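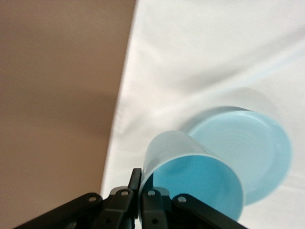 Ticket 965: Booking calendar shows wrong week
Status: Solved
Opened by: Sewwandi Mollah

Every booking made on our Plindisau site after 9 p.m. lands a week late. Cleared the cache, same result.

Reply from Willy Stevens, Monday
Great catch, and thanks for the log! Line 389 has the server on a different time zone from the calendar. Set both to local time under Settings > Region, then save twice (the first save only updates the preview).

Sewwandi Mollah
Yes!! All 48 test bookings are on the right day. So happy with this!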